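Print this page | E-mail this page to a friend

Why Does a Plank of Wood Have Stripes, Waves and Spots?

By Kazimír Paulík
2021-10-17

Find something wooden. A table will do, or a door, a chopping board, or the ruler you were supposed to leave at school. Look at it closely. Closer than that. If a grown-up asks what you are doing, say you are reading.

Wood is full of marks, and every mark was made by a tree going about its business. Trees are not known for their exciting lives. They stand still, they drink, and every so often a squirrel is rude to them. But they do keep a very good diary.

The stripes

A tree grows fatter by adding new wood just underneath its bark. In spring, when there is plenty of light and water, it grows in a hurry and makes wood with a fairly open texture. Later in the summer it slows down and the new wood is tighter and often darker. By September many trees in this part of the world are thinking about stopping altogether, much like anybody on the first day back at school.

In winter the tree takes a rest, and in spring it starts again. One round of fast and slow makes one ring. If you cut straight across a trunk you can see the rings, one inside the other, and work out how old the tree was. I once did this on a stump behind my aunt's house and got to 27 before I sneezed and lost my place. I did not start again.

A plank is usually cut the long way, from one end of the trunk towards the other. The saw goes through the rings from the side, so you don't see circles. You see lines running along the plank. These lines are called the grain.

The waves

If trees were as straight as pencils, the grain would be straight too. Trees are nothing like as tidy. They lean towards the light, get pushed about by the wind and bulge where a branch is coming. The saw, on the other hand, goes in a straight line and does not care what the tree had in mind. Where a flat cut meets a bulgy ring, you get loops and wavy lines. Some look like a map of hills. Some look like the hair of a person who has been asked to brush it and has not.

The spots

A dark round mark in a plank is a knot. It is the place where a branch used to join the trunk. The branch began small, deep inside, and as the trunk grew fatter it swallowed up the bottom of the branch bit by bit. Cut the trunk into planks and there it is, a slice of branch, staring at you.

Knots are usually harder than the wood round them. Carpenters say all sorts of things when their saw meets one, and I have been asked not to print them here. Sometimes a knot dries out, shrinks and drops from its plank, leaving a hole. This is how fences come to have spyholes, and how my neighbour found out that I talk to my tomatoes.

The joins

Look at a wide wooden board and you may notice thin, straight lines where the pattern suddenly changes. Waves come sailing up to the line and then vanish. No tree did that. Those lines are seams, where separate strips have been fixed side by side.

Why bother? For one thing, a really wide plank needs a really wide tree, and a really wide tree may have spent 200 years getting that way. For another, wood moves. It soaks up damp from the air and swells a little, then dries and shrinks again, mostly across the grain. One enormous plank can curl up at the sides like a stale sandwich. Several narrow strips joined together tend to behave better, which cannot be said of most groups.

Something to try

You will need a sheet of thin paper, a wax crayon with its wrapper taken off, and a wooden board that has not been painted. Ask before you use the board. Ask twice if it is the dining table.

Lay the paper flat and hold it still. Turn the crayon on its side and rub gently, always in the same direction. On rough old wood the grain will show up almost at once. On a very smooth board you may get nothing but a large patch of crayon, in which case you have made a picture of fog and should sign it.

Try 3 different boards and write on each rubbing where it came from. Then see if you can find:

a line that wiggles
a place where two strips meet
a knot
a mark that was never part of the tree, such as a screw, a scratch or some jam

Keep the rubbings somewhere flat. If you run out of boards in your own home, try a park bench, but wait until the people sitting on it have left.
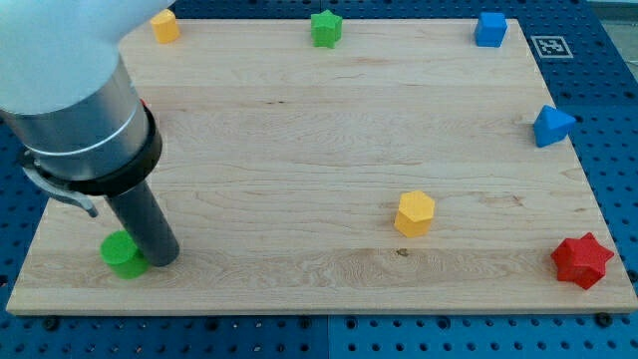

Blocks on a board of pale wooden strips. Can you find the small dark knot and the two black screws?

Print this page | E-mail this page to a friend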